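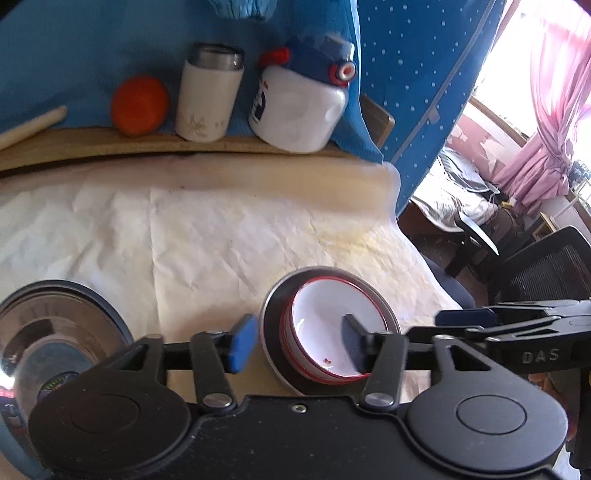

Can a select committee force a private company to hand over documents?

Posted by Skuso, 26 June 2023

I've been trying to get my head around this for a local history group I belong to, and the more I read the less sure I am. My understanding is that select committees in the House of Commons have the power to "send for persons, papers and records." Fine. But what happens when a company just says no?

The case that got me started was a county council matter. The council told us it could "summon" a contractor to its scrutiny meeting. The contractor sent a two-line email saying it was busy. One of our members said that if it had been Parliament, the contractor would have been in contempt and could have been locked up. Another said that power is dead and Parliament can't do anything either.

So what I want to know is:

Does a Commons committee have any real way to make someone turn up or hand over papers?

If a witness does turn up and says something damaging about a third party, can that third party sue?

Is a council scrutiny committee anything like the same thing?

I'm not a lawyer, and I grew up in the States, so please assume I know nothing. I did read one guide that ran to 2,052 paragraphs and I gave up after the first part.

Sedis

I worked in committee support for 7 years, though not at Westminster, so take the finer points with some care.

On your first point, the power exists on paper and the committee can issue a formal order. Most of the time it never gets that far. The clerk writes, the witness's office writes back, dates get moved, and somebody shows up. If the letters fail, the committee can make an order for attendance or for documents. If that is ignored, the committee itself can't punish anybody. It reports the matter to the House, and the House decides whether there has been a contempt.

After that it gets thin. The Commons used to fine people and commit them to custody. It last fined someone in the 1600s, and it hasn't locked up a non-member since the 1800s. Few people think it would try now. In practice the House can "admonish" a person, meaning it passes a motion saying they behaved badly. For a company with shareholders and a public name that can sting. For someone who doesn't care what people think of them, it doesn't do much.

There have been proposals to put the power into a statute, so that a court would deal with refusals and could hand out a penalty. The argument against is that judges would end up looking into how a committee ran its inquiry, whether the questions were fair and so on. Parliament has guarded that ground for a long time. You'll find people who know the subject well on both sides.

A few limits to keep in mind. A committee can't order a member of either House to attend in the way it can an outsider, and by convention it doesn't order ministers to. Someone who lives abroad is out of reach unless they set foot in the UK. Also, the powers come from the House's standing orders, so check which committee you're talking about. Not all of them have the same ones.

On your second point, no, not for what is said in evidence to the committee. Evidence given in proceedings is protected, and so is written evidence once the committee has accepted it. If the witness walks outside and says the same thing to a reporter, that's a separate statement and the protection doesn't follow them out of the door. People get caught by this.

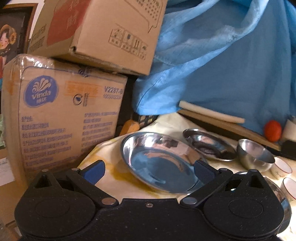 The protection also covers the witness against being punished for giving evidence, for example by an employer. Misleading a committee on purpose can be treated as a contempt, and if the evidence was taken on oath there is also the law on perjury. Most committees don't use the oath.

Plorkik

its all for show, they get hauled in for the cameras and nothing happens. Our MP told us a report had 1,444 submissions and I bet not one got read

Ojala

Nobody has taken up the third part, so I'll have a go at it. The rules below are for England.

A council scrutiny committee is a creature of statute. It has no privilege of the parliamentary kind. It can require members of the executive and officers of the council to attend, and they have a duty to comply. It can invite other people, but a private contractor is generally free to decline. There are separate rules for some health bodies and a few other partners.

If your council used the word "summon," ask which power it was relying on. It may be in the contract, as some contracts have a clause saying the supplier will attend scrutiny meetings when asked. Look there first.

As for being sued, a councillor speaking in a meeting normally has what's called qualified privilege. That is weaker than what MPs have and it can be lost if the person spoke with malice. A member of the public speaking at the same meeting shouldn't assume they are covered at all.

If papers are what you want, a freedom of information request to the council may get you further than the meeting would. I put one in last March over a contract worth just over £2,000 a month and had most of it back inside the time limit, with the prices blacked out.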